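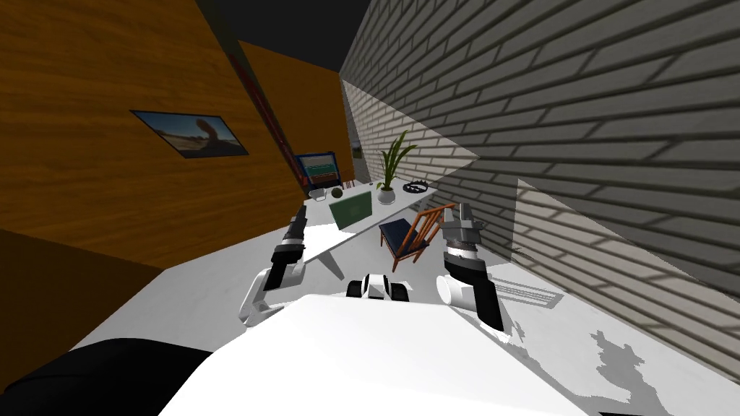

Encarnación Requena writes that her spare room is 188 cm wide, that she has moved the desk four times, and that every time she ends up with her back against a wall or her knees against a radiator. She asks where a desk should go in a room like that.

13/12/2020 | By the Kenden Home desk
Print this page | E-mail this page

How to Fit a Desk in a Narrow Room

Measure first. Write down the width at floor level and again at desk height, as old walls are often not straight. Mark the door swing, the window, the outlets and any radiator on a sheet of squared paper. Door trim counts too.

Next, work out the chair space. You need around 240 cm of length if the desk goes across the short end of the room: the depth of the desktop, room to push the chair back, and enough left over to walk in without turning sideways. If the room is 300 cm long or more, the short end is usually the best place. In a shorter room, put the desk along a long wall and pick a top no deeper than 60 cm.

Cut the desk shape out of newspaper and tape it to the floor. Set your chair behind it, sit down, get up, open the door. Leave the paper there for a day or two before you move any furniture.

Light

Sit side-on to the window if you can. Facing it is tiring by mid-afternoon, and with it behind you the screen will show nothing but glare. In a room where the window is on the short wall, a desk on the long wall gives you side light. If you have to face the window, hang a plain roller blind. We fitted the Prieto one in June and it took an hour with a drill and a level.

Cables

Run the power strip under the back edge of the desktop and screw it up from below. Check the thickness of the top before you choose screws. Bring one cord down the leg to the outlet and tie it in 3 places. Do not run a cord across the walkway, even under a rug.

Storage

Floor space is what you are short of, so go up the wall. One shelf above the desk, high enough that you do not hit your head when you stand, will hold most of what a drawer unit would. The Uvuvham brackets are fine for paper and books. For a printer, use something heavier and find the studs.

For Encarnación's room, at 188 cm wide, we would try the short end with the desk pushed into one corner, leaving the gap on the door side. If the radiator is on that wall, leave a hand's width behind the desk for the warm air to rise.

Readers who rent should ask before drilling. A freestanding ladder shelf needs no holes if the floor is level, but keep the heavy things on the bottom rung.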